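## 4. Setting up the Brasex bench scale

Revision date: 5 January 2022

This section covers placement, leveling and first calibration of the scale. Sections 5 and 6 cover counting mode and the printer port. Read 4.1 before you plug in the adapter.

### 4.1 Placement

1. Choose a surface that does not flex when you lean on it. A table with a light top will pass on every bump to the load cell.
2. Keep the scale out of drafts. Air vents, open doors and desk fans all cause the last digit to drift.
3. Leave 100 mm of clear space on all four sides.
4. Remove the red transport screw from the underside. Turn it counterclockwise until it comes free, then store it in the adapter bag.

**Caution:** Do not ship or carry the scale any distance without the transport screw in place. Damage to the load cell from handling is not covered by the Eide service plan.

### 4.2 Leveling

1. Loosen the lock rings on the four feet.
2. Turn the two front feet until the bubble sits inside the circle.
3. Adjust the rear feet until all four touch the surface. Recheck the bubble.
4. Tighten the lock rings by hand — pliers will crack them.

Repeat these steps each time the scale is moved, even along the same table. 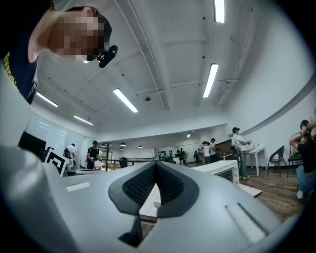

The Skilloria training desk reports that most leveling faults come from the lock rings: operators set the bubble correctly, then shift a foot while tightening. Hold the foot still with one hand and turn only the ring with the other.

### 4.3 Power and warm-up

1. Connect the adapter to the scale first, then to the wall outlet.
2. Press and hold **ON** until the display shows all segments.
3. Wait for the firmware number. Units shipped from Brelgate after May show 232. Earlier units show 210.
4. Let the scale warm up for 9 minutes with the pan empty.

**Note:** Firmware 210 does not store the calibration date. Write it on the label inside the battery door.

### 4.4 First calibration

1. With the pan empty, press **ZERO**. Wait for the stable mark to appear at the left of the display.
2. Hold **CAL** until the display reads `C-0`, then release it.
3. Press **CAL** once more. The display flashes the weight required.
4. Place the test weight in the center of the pan. Use gloves or a clean cloth — skin oil adds mass to small weights over time.
5. When the display shows `PASS`, remove the weight.

If the display shows `Err 2`, the weight was placed off center or the pan was touched during the reading. Press **ZERO** and start again from step 2. If it shows `Err 5`, check that the transport screw has been removed.

**Caution:** Never calibrate with a container on the pan. The offset is saved and will remain after the power is turned off.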